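Hurell Wiki staff meeting - minutes, October 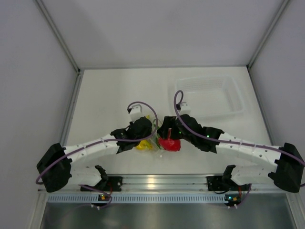
Hi all, I'm on minutes again, so you get them my way. We started at 7 p.m. in the voice channel, 6 of us to begin with, and we had enough for votes the whole night. Last month's minutes went through with one fix: I had the old name for the Bretel portal in there, and it's been changed.

Category cleanup

This took up most of the first half. We have 231 categories on the character pages and a lot of them overlap. "Traitors", "Turncoats" and "Former Allies" are all sitting on the same Kubo page, and I put one of those there myself, sorry! We went back and forth on whether a character who switches sides and then switches back counts as a traitor. I said yes, a couple of people said only if it happens on screen, and we ended up with a vote. Result: "Turncoats" gets folded into "Traitors", "Former Allies" stays, and the page has to cite an episode for either one. No mass edits until the bot is set up, please. Last time the recent changes feed was a mess for days.

Stistosau spoilers

The new season of Stistosau starts Friday and we still didn't have a rule we all liked. The old one said to wait until the episode had aired everywhere, and people were posting the ending in the infobox anyway. New rule is 4 days. During that time, plot details go in the episode page only, under the spoiler banner, and character pages stay locked to regular editors. Death dates and "Status: Deceased" count as spoilers. So do gallery pictures of the masked character without the mask, and yes, that includes thumbnails. I'll write it up for the front page tonight or tomorrow morning.

Kubo page length

Somebody ran the numbers on the Kubo biography and the season two section alone is over 3,000 words. It's basically a retelling of every scene he's in (including the one where he just eats soup). I love that page, I wrote half of it, but I agreed it needs a trim. We'll split it into Kubo and Kubo/History, keep the personality section where it is, and move the quotes to their own tab. I'm taking the first pass and I'd like someone else to check it before it goes live.

Bretel crossover comics

Are they canon? We're still split. The comics use the show's designs, but they skip the whole Hurell storyline and bring back a villain who fell off a tower. For now they get their own section at the bottom of each page, with the non-canon tag, and we'll look at it again once the last issue is out. Please stop reverting each other over this - take it to the talk page.

Small stuff

The dark theme still makes links in the navbox hard to read. I'll try a lighter blue.

The featured article poll is a tie, so it stays open another week.

Two requests for rollback rights came in, both approved.

We wrapped up at 8:40. Next meeting is same time, same channel. If you want something on the agenda, drop it on my wall.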